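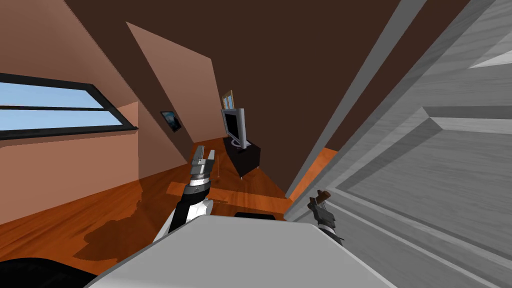

第 5 章　双臂仿真任务的感知与规划配置

本章说明如何在 Jerner 控制软件中为双臂移动平台配置一个室内开门任务，内容包括场景载入、头部相机外参、门的几何模型、双臂规划组、夹爪参数和轨迹回放。读者应已按照第 4 章完成安装，并能在终端中正常启动仿真服务。

本章使用的室内场景取自 Adance 场景库中的阁楼类别。阁楼类场景的墙面和天花板带有倾角，碰撞检查的结果与普通矩形房间差别较大，建议先在本章的场景中调通，再换用其他房间。

5.1　准备工作

开始之前，请确认以下各项：

- 仿真服务已启动，状态栏显示“就绪”。
- 机器人描述文件已放入工作目录下的 robots 文件夹。
- 左、右夹爪在描述文件中使用不同的前缀，默认分别为 left_ 和 right_。
- 磁盘剩余空间足够保存日志。打开全部图像通道后，日志增长很快。

注意：如果工作目录的路径中含有空格，旧版场景转换工具会报“找不到网格文件”。请改用不含空格的路径，或者升级转换工具。

5.2　载入场景

1. 在主窗口中选择“场景”>“从库中载入”。
2. 在左侧列表中展开“Adance 室内”，选择“阁楼”。
3. 在右侧“载入选项”中勾选“保留斜面碰撞体”。
4. 将“凸分解”设为“按部件”。不要选择“整体凸包”。
5. 点击“载入”，等待进度条走完。
6. 按 F5 刷新碰撞视图，检查斜墙和斜顶是否显示为单独的面片。

第 4 步选用“整体凸包”时，斜墙与地面之间的空间会被填成实体，机器人一载入就处于碰撞状态，规划器会直接返回错误代码 205。遇到该代码时，先检查凸分解方式，再检查机器人的初始位姿。

门在场景树中是单独的关节物体，由门板和门框两部分组成，转轴方向应与世界坐标系的 z 轴平行。从第三方软件导入的门，转轴常常被写成 y 轴，需要在“关节”面板中手工修改，修改后重新载入场景才会生效。

5.3　设置头部相机

头部相机的图像是感知模块的主要输入。相机随头部转动，画面可能倾斜，水平线与图像底边不一定平行。感知模块按外参把点云转换到基座坐标系，画面倾斜本身不影响结果，外参写错则会使门板平面的估计整体偏移。

1. 打开“传感器”>“头部相机”。
2. 在“父连杆”中选择头部末端连杆。
3. 填写平移量和四元数。四元数的顺序为 w、x、y、z。
4. 将“时间戳来源”设为“仿真时钟”。
5. 点击“预览”，确认图像能够连续刷新。
6. 点击“叠加投影”。软件会把机器人模型的轮廓投影到图像上。
7. 观察轮廓与图像中的手臂、夹爪是否重合。若有固定方向的偏移，返回第 3 步修改平移量；若偏移随头部转动变化，通常是四元数顺序写错。

注意：四元数顺序写错时软件不会报错。归一化检查对两种顺序都能通过，只能靠第 7 步的投影发现。

5.4　启用本体过滤

手臂经常出现在头部相机的视野里。没有过滤时，手臂上的点会被当成障碍物写入占据地图，规划器随后认为机器人与环境发生碰撞。

1. 在“感知”面板中打开“本体过滤”。
2. 将“过滤连杆”设为“全部”。该项必须包含夹爪手指。
3. 将“膨胀”设为 5 毫米。
4. 在占据地图视图中点击“清空并重建”。
5. 缓慢转动左腕关节，观察地图中是否留下拖影。

如果出现拖影，先检查相机时间戳与关节状态时间戳是否使用同一时钟，再考虑加大膨胀值。膨胀值过大时，夹爪附近的真实障碍物也会被删掉，在门板边缘处尤其危险。

反光地板在仿真渲染中会产生高亮区域。使用真值深度时没有影响；使用双目匹配深度时，高亮处可能出现空洞或错误的深度值，可在“深度后处理”中打开“平面补全”。

5.5　建立门的模型

感知模块支持两种方式获得门的位姿：从仿真器直接读取真值，或由点云拟合。调试规划时使用真值，调试感知时使用拟合，不要在同一次运行中混用。

由点云拟合时：

1. 在“目标物体”中新建一项，类型选“平开门”。
2. 在图像中框选门板的可见部分。框选区域可以只包含门板的一部分，但应尽量避开夹爪。
3. 点击“拟合平面”。
4. 查看内点数。内点数低于 491 时，状态显示为黄色，结果不会自动写入规划场景。
5. 点击“估计侧边”，软件会沿平面边界寻找门的竖直窄边。
6. 核对转轴位置。转轴画成红线，侧边画成绿线。
7. 点击“写入规划场景”。

带凹格和线条的门板会产生两个相距很近的平行平面。默认设置取面积较大的一个。如果侧边估计在两个平面之间来回跳动，请将“合并距离”调大一档。

门已经打开时，相机可能以很小的角度看到门板，点云沿视线方向拉长，平面法向的误差随之增大。此时应先移动头部，再重新拟合，不要靠降低内点阈值来通过检查。

小心：在门板与夹爪之间距离很近时写入新的门位姿，规划场景会瞬间出现穿透。写入之前请暂停控制器。

5.6　配置双臂规划组

Jerner 默认建立三个规划组：left_arm、right_arm 和 both_arms。开门任务通常由一只手臂接触门板，另一只手臂保持在不妨碍运动的位置。

1. 打开“规划”>“规划组”，确认三个组的关节列表没有缺项。
2. 为非操作臂设置保持位姿，并勾选“参与碰撞检查”。
3. 为操作臂设置末端坐标系，原点应位于两指尖中点。
4. 在“规划器”中选择 Murakami 采样规划器。
5. 将单次规划时限设为 5 秒。
6. 将路径插值步数设为 56。
7. 点击“试规划”，只生成轨迹，不执行。

阁楼场景中，靠近斜墙一侧的可用高度随位置变化。手臂抬高时，肘部可能比末端更早碰到斜面。如果试规划反复失败，可在“碰撞报告”中查看最先发生接触的连杆，然后调整肘部的偏好方向。

使用 both_arms 组时，状态空间维数加倍，规划时间会明显变长。只有在两只手臂需要同时运动时才使用该组。

5.7　设置夹爪与接触参数

1. 打开“末端执行器”，分别选择左夹爪和右夹爪。
2. 确认开合方向。数值增大应对应手指张开。
3. 将推门动作的控制模式设为“阻抗”，其余动作保持“位置”。
4. 设置接触力上限。初次调试请使用预设中的“低”。
5. 在“允许接触对”中加入操作臂手指与门板。
6. 不要把整条手臂与门板加入允许接触对。

如果第 6 步设置错误，规划器会生成前臂穿过门板的轨迹，而碰撞报告里没有任何提示。导出配置时，软件会在 contacts.yaml 中列出所有允许接触对，请逐行核对。

5.8　执行与回放

1. 点击“执行”，将速度比例设为最低档。
2. 观察状态栏中的跟踪误差。误差超出限值时，控制器自动停止。
3. 执行结束后点击“保存运行记录”。
4. 在“回放”中打开该记录，勾选“头部图像”和“规划场景”两个视图。
5. 拖动时间轴，比较同一时刻的图像与规划场景。
6. 如需标记问题帧，按 M 键，再输入备注。

回放时图像与规划场景的时间差应保持不变。时间差逐渐增大，说明图像通道有丢帧，请降低图像分辨率或关闭不需要的通道后重新运行。

运行记录只保存配置文件的路径，不保存配置内容。修改配置之前，请用“打包导出”另存一份，否则旧记录无法按原参数重算。

5.9　常见问题

机器人载入后无法规划，返回 205
检查凸分解方式、初始位姿和允许接触对，按此顺序进行。

占据地图中夹爪周围始终有残留点
确认“过滤连杆”包含手指连杆。更换夹爪后，连杆名称可能已改变，需要重新选择。

门的转轴出现在门板的另一侧
在“目标物体”中切换“铰链侧”，然后重新写入规划场景。不要手工把门的角度改为负值。

试规划成功，执行时立即停止
试规划的起点取自面板中的关节值，执行的起点取自当前关节状态。点击“同步当前状态”后重新规划。

电视柜、相框等物体没有出现在碰撞视图中
场景库把部分陈设标为“仅显示”。如果手臂可能到达这些位置，请在场景树中把对应物体改为“显示与碰撞”，再按 F5 刷新。

下一章：第 6 章　批量运行与结果统计

搜索手册　输入关键词　搜索

本网站使用 Cookie 记录您的语言和版本选择。继续浏览即表示同意。　接受　了解更多

Jerner 文档组　Vullavville　|　联系我们　|　本页更新于 2019 年 4 月 29 日　|　版权所有　|　返回顶部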